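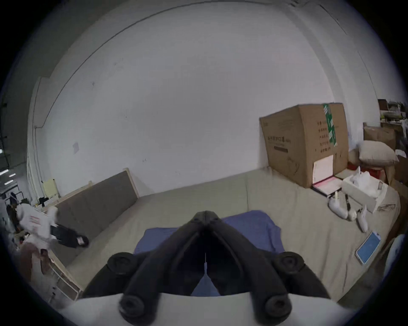
What comes off the bed first? Clothes, then the loose sheet, then whatever has drifted in from the sides, in that order, so nothing gets folded into the bedding by mistake.

Chapter 2. The Bed and What Lands on It

Most rooms get sorted from the bed out. Biggest flat surface, so everything ends up there. Shirts, trousers, a cable, the post. Clear it and you have a worktable. Leave it and you have nowhere to fold.

In this chapter: stripping, making up, the wall side, boxes. Bring the checklist from page 37.

Some terms. Headboard, the upright panel at the head end, padded or plain. Rail, the long side piece. Fitted sheet, elastic corners. Flat sheet, none, so it has to be tucked. Students mix these up every term, learn them now.

The wall side is teh hard one. Pull the mattress out a hand's width, tuck, push back. Smooth from the wall toward you. A few wrinkles are fine for practice, not for the Grestbridge assessment.

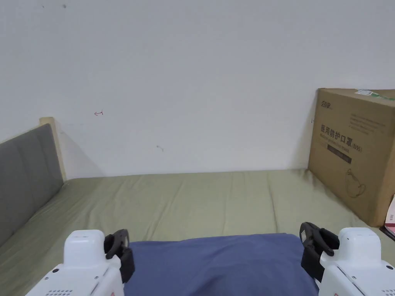 A reader of the first edition wrote in to say that boxes should never stay next to a made bed, not even overnight, becuase they turn into furniture by Thursday. Fair point. We've moved the section on boxes up front: open it, sort it, flatten it, out.

Exercise 2.1. Strip and make up one bed. Write down the order you did it in.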